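Care of a Light Wooden Table: What I Do Every Day, Every Week and in May

We bought our table when we moved to the apartment, and for the first year I treated it very badly. I put water on it, I put hot cups on it, and one time I used the rough side of a sponge on a drop of jam. The marks from this sponge stayed until I sanded them. After this I started to read, to ask questions, and to write down what works in our house. My notes became long, so I put them on this page.

These tips are for light wood with a thin oil or a soft satin finish. If your table has a thick, hard varnish you can be less careful. If you don't know what you have, put one drop of water in a place that is not seen, for example on the underside near a leg. When the drop sits like a pearl for a long time, the finish is still good. When the wood under it goes dark in a few minutes, the table is thirsty and you should read the part on oil first.

The daily wipe

Use a soft cloth, a little damp. I make the cloth wet, wring it as strongly as I can, and then wring it again. Wipe in the direction of the grain, from one short side to the other, and fold the cloth to a clean face when it gets dirty. Then go over with a dry cloth right away.

I don't use dish soap every day. For greasy spots (butter, salad dressing, the place where my son eats his toast) I put a very small drop of soap in a bowl of warm water, wipe only this spot, and then wipe again with plain water.

Crumbs should go away before the damp cloth comes. Sugar and salt are the worst ones, they scratch like sand. I push them with my hand or a soft brush over the edge into a dustpan.

Which cloth

I have tried many. Old cotton T-shirts are very good for oil but leave lint if they are too old. Microfiber takes the dust well, but it holds crumbs inside and then you rub them on the wood, so shake it outside first. A thick yellow cloth is my favorite for drying, and I wash it without fabric softener. Softener leaves a film on the cloth, and the film goes to the table, and then you see cloudy lines in the evening when the lamp is on.

Before you use any new cloth, feel the seams and cut off the label. Labels are often stiff and they make thin scratches. 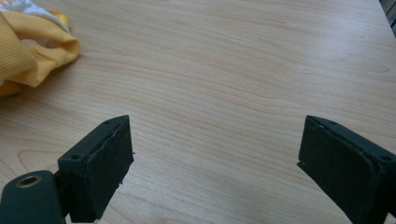
Can I leave a damp cloth lying on the table while I do something else?

It is better to hang it up. A damp cloth left in one place keeps the moisture against the wood, and on an oiled table it can leave a dull patch or a pale ring in less than an hour. A colored cloth can also give some of its dye. If you find such a patch, dry it, wait until the next morning, and only then decide if it needs treatment. Many of them go away alone.

White rings and dark rings

A white ring is moisture in the finish. For a fresh one I lay a dry cotton towel on it and pass a warm iron, without steam, for a few seconds at a time. Lift, look, repeat. Be patient and keep the iron moving.

A dark ring is different. The water went into the wood itself, and the iron will not help. I sand it by hand with fine paper, always with the grain, wider than the ring so that there is no hollow, and then I oil again. On our table it took 3 evenings, mostly because I was afraid to press.

Checking in low light

Dirt and old film are hard to see from above. Go down so that your eyes are almost at the level of the table top, and look toward the window. In the bright reflection the grain looks weak, but every sticky spot and every line of the cloth shows itself. Then go to the other side and look again. I do this in the late afternoon, before I oil. It saves me from closing a stain under the new layer.

Oil, once a year

I do it in May, when the windows can stay open all day. My neighbor Romain Jacquet, who repaired furniture for many years, showed me his way and I have not changed it much:

Clean the table the evening before and let it dry overnight.
Sand very lightly by hand, only to make it smooth.
Take off all the dust, first with a brush, then with a dry cloth.
Put on a thin layer of oil with a cotton rag. Thin means thin — if you see a puddle, it is too much.
Wait 20 minutes and wipe away everything that did not go in.
Leave it until the next day with nothing on it.

I use Plinwood table oil, the clear one. I also tried Ciltura, which smells nicer but made our wood more yellow than I wanted. Try any oil on the underside before you trust it.

Please be careful with the rags after. Rags with oil can get hot by themselves and start a fire when they are in a pile. I spread them flat outside until they are dry and stiff, and keep them away from everything that burns. You can also put them in a metal can full of water with a lid.

Small habits

Felt under vases and bowls, changed when it becomes hard.
Coasters in two places on the table, so that people really take them.
No newspaper left on it for days, the ink can pass to the wood.
Turn the table around once a year if one end is by the window. The sun changes the color of light wood slowly, and you only notice when you move the fruit bowl.

My sister Miranda keeps a tablecloth on hers all year. It is well protected, but she has to lift it sometimes to let the wood breathe and to take out the crumbs that go under.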